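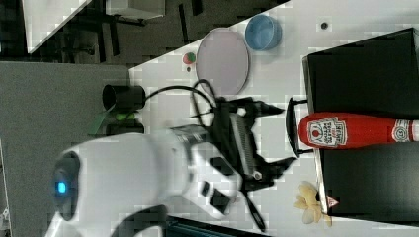

pottingshed_6
Has anyone else given up on those "capsule crockery" lists? I read another one last night telling me a household of two needs 11 matching pieces and everything else should go to the charity shop. My everyday set is a big pale pink plate and a light blue bowl, they don't match and I've never once had a guest complain. The Brikis starter box is 300 quid. For plates.

Majali
Matching sets stack better though. Mine are all Zurnano and the cupboard shuts, which it never did before.

pottingshed_6
Any plates stack if they're the same size. You don't need to buy a "system" for that.

nikola mazurek
I'll disagree with both of you. I bought six Zurnano bowls in October and two had chipped rims by Christmas. My gran's odd ones have survived three house moves.

Majali
Do you put them in the dishwasher?

nikola mazurek
Yes, it says dishwasher safe on the box.

rosden_lad
It says that on everything. Mine said it too and the glaze went cloudy — top rack, eco wash, the lot.

Majali
Well mine are fine.

pottingshed_6
How long have you had them?

Majali
Since August.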